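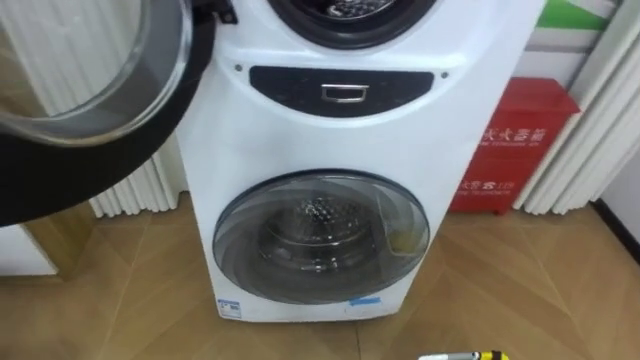 4.2 Sorting habits and the second drum

The stacked machine was sold to the households of our Zurnham sample on a simple promise: two loads, two doors, no more quarrels about socks. The diaries tell a messier story. Of the 100 homes that kept one, 34 used the upper drum chiefly for things they had forgotten to put in the lower one. A further group treated it as a cupboard.

Height mattered more than we had guessed. An upper door that swings out wide has to be walked around, and people with a basket on the floor tended to unload in one go, letting sleeves hang over the rim until somebody objected. Figure 3 shows a stacked unit and a basket of yellow clothes in front.

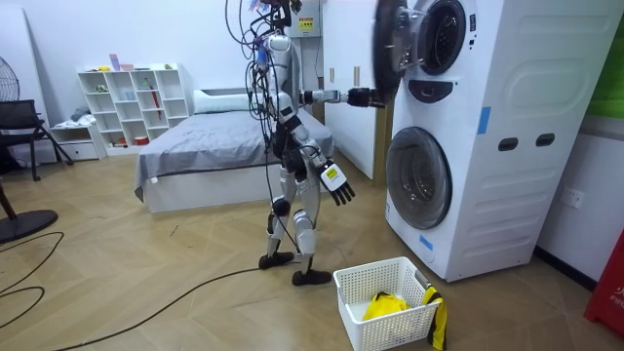 4.3 Doors left open

Diarists were asked to note whether each door was shut after use. The 2409 usable entries suggest that the lower door gets closed and the upper one gets good intentions. Several blamed the rubber seal, which they had been told to air — advice they followed with a devotion not extended to the lint filter.

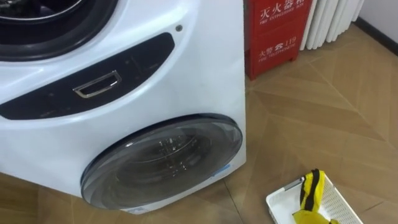 Placement made some difference too. Machines kept in bedrooms were shut sooner than those in hallways, perhaps on account of bruised foreheads. We did not ask about foreheads in the December round, and regret it.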